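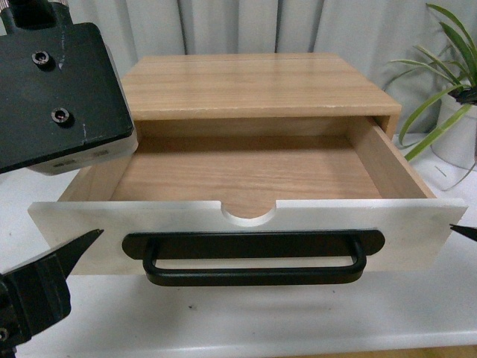 # What we keep in the odds-and-ends drawer

*Project report, second-year module in Everyday Life and Material Culture*

Nearly every home I have ever been in has one drawer that everybody in the house knows about and nobody would choose to show a visitor. In my grandparents' kitchen it was the one beside the cooker, and you had to lift it slightly as you pulled or it would catch on the handle of a potato masher that had no business being in there. When our tutor asked us to pick "a small place where people put things", I knew straight away what mine would be, and I am grateful to the 18 households in Sarer who let me empty theirs out on to the kitchen table and ask a great many nosy questions.

## What I wanted to find out

My starting question was simple enough: what is in the drawer, and why is it still there? I had a hunch that people would describe the contents as rubbish but be unwilling to throw much of it away, and I wanted to see whether that held up when we went through it together, one thing at a time.

A second question crept in after the first few visits. People kept telling me where the drawer had been in their last home, or in their mother's home, and it began to look as though the habit of having one was passed along in families much like a recipe. I hadn't planned for this at all, so my notes on it are patchier than I would like.

## How I went about it

I put a card in the window of Hoxha, the hardware shop on the main street, and another on the noticeboard at the library. I had expected to wait a while, but the card at Hoxha brought in most of my households within the first week. I suspect this has shaped my results a little. People who go to a hardware shop regularly are likely to own more screws than people who don't, and I have tried to bear that in mind when reading the figures.

Each visit followed the same pattern. We had a cup of tea (this was never in my method, but it happened every single time), and then the person whose drawer it was took the things out in whatever order they liked. I wrote down each object and asked three things about it: what it was, when it was last used, and what would have to happen before they would part with it. Loose items of the same kind that lived together in a bag, a tin or a jar were counted as one. I made that rule after the second visit, when I had spent a very long time on a margarine tub of picture hooks, and I went back and redid the first two lists so that they matched.

The visits took up most of October. I had allowed an hour for each and was hopelessly wrong about that, partly because people had so much to say and partly because I am slow at writing standing up.

## What was in the drawers

Altogether I listed 1079 objects. The commonest group by a long way was what I have called fixings and spares: screws, hooks, fuses, washers, castor cups, shelf pegs, the extra button that comes with a coat. After that came string, tape and ties, then batteries, then keys, then paper of one kind or another, including takeaway menus for places that had closed down.

I sorted every object into one of the groups below. It took a few attempts to arrive at these, and one or two things (a single chess bishop, a doll's shoe) never sat comfortably anywhere.

| Group | What went into it |
|---|---|
| Fixings and spares | Anything meant to mend or complete something else |
| Fastening | String, tape, elastic bands, clips, bag ties |
| Power and light | Batteries, torches, candles, matches, chargers |
| Keys | Known and unknown |
| Paper | Menus, leaflets, guarantees, receipts, stamps |
| Keepsakes | Kept for feeling, with no practical use claimed |
| Strays | Things that belong in another room |

When we came to the question of last use, 667 of the objects had not been used by anyone in the house during the past year. I had thought this might embarrass people, but it hardly did. Several seemed rather proud. One woman held up a bicycle valve adaptor and told me she had owned it through two house moves and no bicycle, and put it back in exactly the corner it had come from.

### Keys

I want to say a bit more about keys, as they were the most interesting part of the project for me. Almost every household had at least one key that fitted nothing they could name. Asked what would have to happen before they threw it out, people gave very long answers. They would have to try it in the shed, and in the old suitcase in the loft, and in the meter cupboard, and even then they might hang on to it. A retired couple in the newer houses up by the reservoir had a whole ring that had been handed over by the previous owners, and they had never matched one of them to a lock. They were quite sure that getting rid of it would be followed within days by the discovery of a locked door.

### Guarantees and instructions

Paper was kept with a good deal of loyalty. I found the booklet for a Grurnix hand whisk in a house where the whisk itself had gone to a jumble sale years before. "Well, it's a nice clear booklet," was the explanation, and having looked through it I have to agree. In other homes the guarantee had been kept and the receipt lost, so that neither would have been much good in a shop.

### Keepsakes in hiding

Nobody began by telling me there were keepsakes in the drawer. They turned up towards the end of the visit, usually near the back, and the voice changed a little when they did. There was a hospital wristband from a birth, a ticket from the Flerketti ferry, a thimble, a pencil stub with teeth marks from a son who now has children himself. I asked one person why the ticket wasn't in the photograph album with everything else from that holiday. She said that she never opened the album, but she was in this drawer every day for the scissors, and so she saw the ticket every day too. I have thought about that answer more than any other I was given.

## Where the drawer comes from

Of the people I spoke to, most could tell me at once where the drawer had been in the house they grew up in. It was generally the top one, or the second one down below the cutlery. Some had carried the drawer's contents from one home to the next in a carrier bag, tipped them into a new drawer on the first evening and carried on as before.

Only 4 households told me they had ever cleared theirs out completely, and in each case it was part of a larger upheaval, such as a new kitchen or a death in the family. All of them said that it had filled up again without anybody deciding that it should. One man had bought dividers afterwards, and showed me the little compartments with some pleasure. He was using them faithfully, though the labels no longer had much to do with what was underneath.

## What I make of it

I went in expecting to write about clutter, and I have come round to thinking that the word is a bit unkind. A good deal of what I saw was a kind of readiness. The fuse, the candle, the length of string too good to waste: each one is there for a small trouble that might come along, and the comfort of having it doesn't seem to depend on the trouble ever arriving. That would help to explain why the unused things were defended so warmly.

There is also something useful about a place in the house where a thing can be put down without a decision being made. People described coming in with a stray screw in their hand, knowing it must belong to something, and simply dropping it in. One household called theirs "the waiting room", and the name suits it better than the one in my title, so perhaps I should have borrowed it.

## Problems and things I would change

- My households were nearly all found through one shop, and most were over fifty. I would like to have visited more shared student houses, where I imagine the drawer belongs to everyone and is tidied by no one.
- "Last used" relied on memory. Two people in the same house often disagreed, and I wrote down the more recent answer.
- Counting a bag of mixed screws as one object keeps the lists manageable but hides a great deal.
- I should have asked about the family side from the very first visit, and on the same form each time. As it is, that section rests on conversations I noted down afterwards on the bus.
- I would book two hours for each visit, and eat less cake.

A copy of the full list, with the households' details removed, is in the folder handed in with this report, along with the blank recording sheet. Everyone who took part was offered a copy of their own list, and all but one said yes. The exception told me kindly that she would only have to find somewhere to put it.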